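Sirnbridge bench notes: why the sorting cell was stopped

10/27/22

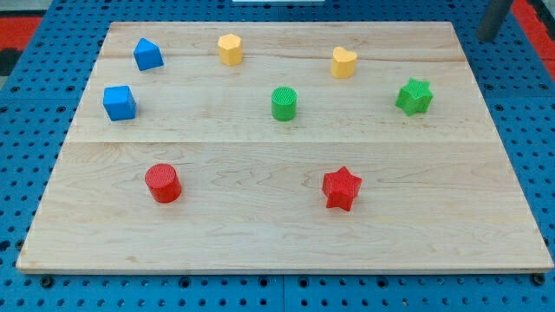 Why was the block sorting cell shut down partway through its long run?

The arm kept moving after the stop button on the front rail was pressed. It finished the move it was on, lifted, and only then came to rest. A stop button is supposed to cut the motion straight away, so the cell was switched off at the wall and tagged out.

No one was hurt. Edileuza Lins was running the cell and had pressed the button to straighten a block that had tipped over near the back of the board. She waited for the arm to settle before reaching in, as the bench rules say, and that is when she noticed it hadn't stopped when it should have. She wrote it up before lunch and the rest of us heard about it that afternoon.

For members who haven't been down to the workshop lately, the cell is the one on the blue perforated bench. It picks up small coloured shapes from a maple board and sets them down again, over and over, while the Metwally software keeps a log of every pick. The plan was to get through 3,000 picks without anyone touching the settings, to see how the grip held up over time. The count stood at 2,708 when the button was pressed. The log carried on to 2,726 before the power was pulled, as Edileuza restarted the cell and tried the button several more times with nothing near the arm. It stopped properly on most of those tries. On 2 of them it did the same thing as before and finished its move first.

What we found

The stop circuit has two channels. Both are meant to open when the button goes down, and the safety relay drops power to the arm if either one does. With the covers off, we found that one channel had been bridged at the terminal block with a short piece of wire. The other ran through a button contact that was worn and sometimes stayed closed.

When that contact stuck, nothing told the relay to drop out. The software was still reading the button through a separate input, so it asked the arm to halt at the end of its current move. That is the behaviour Edileuza saw. From a few steps back it looks a lot like a normal stop, and it may have been happening for a while.

The bridge goes back to February, when the old Drustetti controller came out and the present one went in. The wire was put there so the arm could be jogged before the front rail was fitted. It should have come out when the rail went on. The job sheet for the changeover has a line for it and the line is blank.

The relay should also have complained that its two channels didn't match. It has a setting for that, and the setting was off. We don't know who turned it off or when, and the paper copy of the settings in the drawer is for the Drustetti unit, so it was no help.

What has been changed

The bridge wire is gone and both channels now run through the button. The button itself has been replaced with a new one from Clatovetti, along with its contact block. Channel matching is switched on at the relay, and we tested it by lifting one wire at a time and checking that the arm lost power and would not restart. The new settings have been printed and put in the drawer, and the old sheet has been thrown out.

We have also dropped the software halt from the button. It was added as a kindness to the gearboxes, but it hid the fault. Pressing the button now cuts power and the brakes come on hard. Expect a clunk.

What we are asking of you

Test the stop at the beginning of each session with the arm moving slowly and your hands well clear. It has to stop mid-move. If it travels on to the end of the move, even once, switch off at the wall, hang the tag and let the bench lead know. Please don't keep trying it to see if it comes good.

To pick up a fallen block, stop the arm, turn the key to off and take the key with you. Waiting for the arm to look still is no longer enough under the bench rules - the wording has been changed and the new copy is on the workshop door.

The long run will start again from zero once the other two cells have had their stop wiring checked. The first 2,708 picks are being kept in the log for the grip data, with a note about the fault beside them.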